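足球俱乐部器材室与家庭球衣、球鞋养护须知 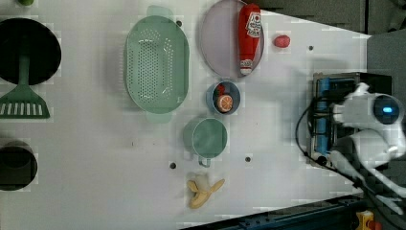
本须知由德罗恩登(Drornden)足球俱乐部器材管理处编写，供各梯队球员、家长及器材室值班人员使用。每年九月新赛季开始前，管理处均会对内容作一次修订。本版增加了守门员手套和护腿板两节，并调整了水壶清洗的要求。各队如另有规定，以本队领队的书面通知为准。

一、比赛服与训练服

比赛结束后，球衣、球裤和球袜应当日取出，不得在球包内过夜。汗渍与草渍停留时间越长，越难去除，密闭的球包也容易产生霉味。当日确实无法洗涤的，应将衣物展开，悬挂于通风处晾至干爽，再放入透气的网袋。

洗涤前，请将衣物翻面，使印号和队徽朝内；拉链应拉合，魔术贴应粘好，以免勾伤面料。球袜应展开至袜尖，抖净其中的橡胶颗粒和沙土。人造草场地的黑色橡胶颗粒极易堵塞洗衣机滤网，抖袜一事务请在室外完成。

草渍宜在下水前单独处理。取少量中性洗涤液涂于污处，用软毛刷沿面料纹理轻刷，静置后再入机洗涤。白色球衣上的泥渍则应先晾干，将干泥刷去，然后再用冷水浸泡。湿泥切勿揉搓，否则泥浆会渗入纤维深处。血渍一律使用冷水冲洗，热水会使其固着。

水温应遵照衣物水洗标的规定。标识已磨损、无法辨认的，按冷水轻柔程序处理。不得使用含氯漂白剂，也不得使用衣物柔顺剂。柔顺剂会在纤维表面形成一层薄膜，降低面料的排汗性能。

印有号码的衣物不得放入烘干机，也不得置于暖气片上烘烤。晾晒时应避开正午直射的阳光，反面朝外，自下摆处夹挂。印号边缘如有翘起，请勿自行用熨斗压烫，应送交器材室处理。

深色客场球衣首次洗涤时须单独进行，可能会有浮色。浅色主场球衣与深色训练裤在任何时候都不应同机洗涤。本处每赛季都会收到因混洗而染色的球衣，此类情况不在免费更换的范围之内。

二、球鞋

每次使用后，应在室外将两只鞋的鞋底相对轻敲，震落大块泥土，再用硬毛刷清理鞋钉根部。鞋面使用湿布擦拭即可，不应整只浸入水中。鞋带和鞋垫须取出，分别清洗、分别晾干。

潮湿的球鞋应塞入旧报纸或吸水纸，塞至鞋头，但不可过紧，以免撑变鞋形。纸张吸湿后应及时更换。雨天比赛之后，通常需要更换2次。球鞋应放在阴凉通风处自然晾干，吹风机、烤箱和汽车暖风口均会使胶层老化，造成开胶。

天然皮革鞋面晾干后会发硬，可薄涂一层皮革护理膏，用干布擦匀。合成革及针织鞋面无需上膏，针织面沾泥后宜先用软刷干刷，再以拧干的湿布轻按。

可更换鞋钉应定期拆下检查。螺纹处如有泥沙，用旧牙刷刷净，并点少许凡士林后再旋回，可防止锈死。旋紧时先用手指旋入，确认螺纹对正，再使用鞋钉扳手。边缘磨出毛刺的鞋钉必须更换，裁判员在赛前检查时有权拒绝佩戴此类鞋钉的球员上场。

三、守门员手套

手套的乳胶掌面是各类器材中最易损耗的部分。使用前应以清水略微润湿，用后以温水漂洗，按压挤出污水，不可拧绞。洗净后手指朝上立放晾干，忌阳光直射。

两只手套的掌面不得直接相贴存放，乳胶之间会发生粘连，分开时易撕裂表层。存放时可在掌面之间夹一张光滑的塑料片。管理处建议守门员备有两副手套，训练与比赛分开使用。

门将教练罗曼·扎克(Roman Żak)先生另提醒各位：乳胶完全干透后变脆属于正常现象，下次使用前重新润湿即可恢复弹性，不应因此弃用，更不应强行弯折。

四、护腿板及护具

护腿板外壳可用湿布蘸中性皂液擦洗，内侧海绵应每周清洗一次。气味较重时，可在海绵面撒少许小苏打，静置一夜后拍净。护踝如可拆卸，应拆下装入洗衣袋，与球袜同洗。

外壳出现裂纹的护腿板必须立即停用，不得以胶带粘补后继续使用。青少年球员成长较快，家长应在每赛季开始时核对护腿板尺码。

五、水壶与队用水桶

个人水壶每日清洗，壶嘴和密封圈须拆开刷洗。密封圈下方最易积存污垢，凡有黑点而无法刷净者，应更换密封圈。装过运动饮料的水壶不得留存隔夜，糖分残留会加速细菌滋生。

去除壶内异味，可将小苏打溶于温水，注满后静置，再以清水反复冲净。壶内水垢可用白醋处理，但白醋与含氯消毒液绝对不可混用，两者接触会释放有害气体。

洗净的水壶应倒置于沥水架，壶盖另放，待内部干透后再组装。队用水桶由值班人员负责清洗，龙头须拆下单独冲刷。水壶上应以防水标签注明姓名，严禁共用。

六、足球的存放与充气

训练用球每次使用后以湿布擦净，装入网兜，悬挂或置于架上，不应堆压在地面。长期不用的球应放出部分气体，以减轻接缝处的张力。

充气前，球针须用水或专用润滑剂润湿，垂直插入气嘴。干针强行插入是气嘴漏气的主要原因。充气压力以球面标注为准，并应以气压表核验，不以手按的感觉为凭。

检查慢漏气时，可在气嘴处滴一滴肥皂水，若持续冒泡，即说明气嘴密封不良。可先滴入少量硅油再行观察，仍然漏气的，登记后送修。埃伯哈德(Eberhard)训练场的用球与特拉恩顿(Trarnton)训练场的用球分别编号，归还时请勿混放。

七、球包与更衣柜

球包应每周清空一次，倒净沙土，用湿布擦拭内壁，敞口晾干。湿衣物与干净衣物应分袋放置，球鞋须使用独立鞋袋。喷雾类除臭剂只能掩盖气味，不能替代清洗，且不得在更衣室内喷洒，以免刺激患有哮喘的球员。

更衣柜内不得存放食品。香蕉、能量胶等物品遗留后容易招引蚊虫。每晚11时器材室关闭，此后仍留在长凳上的物品，将由值班人员统一收入失物箱。

八、器材室工作台与工具

工作台面应保持清洁干燥，修鞋、充气与清洗三项作业分区进行。胶水、硅油及清洁剂须加盖存放，贴明标签，不得倒入饮料瓶中保存。使用修鞋胶时应开窗通风，涂胶后按产品说明压合固定，未到规定时间不得试穿。

鞋钉扳手、球针、气压表使用后应归位并登记。器材室常备球针100支，每月清点一次，弯曲或针孔堵塞的应予剔除，不得放回原盒。

标志碟、标志桶和背心按颜色分类收纳。背心每次训练后均须洗涤，同一件背心不得连续供两个梯队使用。标志碟如有破裂，锐边可能划伤皮肤，应及时报废。

九、球网

收网前应先清除网上的枯草和胶带，湿网不得直接入袋。发现网绳断裂，可用同等粗细的尼龙绳打结修补，结头以火焰略烫封口。此项操作限成年工作人员在室外进行。网袋上应系牌注明适用的球门尺寸，以便下次领用。

十、咨询与报修

器材损坏的，请填写报修单，写明物品名称、编号及损坏部位，投入器材室门外的信箱。球衣印号补烫由伊尼德利(Inidley)洗衣房承办，衣物须洗净晾干后送交，未经清洗的衣物不予受理。

其他养护问题，可在开放时间内向器材主管约翰娜·埃德(Johanna Eder)女士咨询。新入队球员首次领取装备时，须在领用单上签字，未成年球员由家长代签。

器材管理处

九月修订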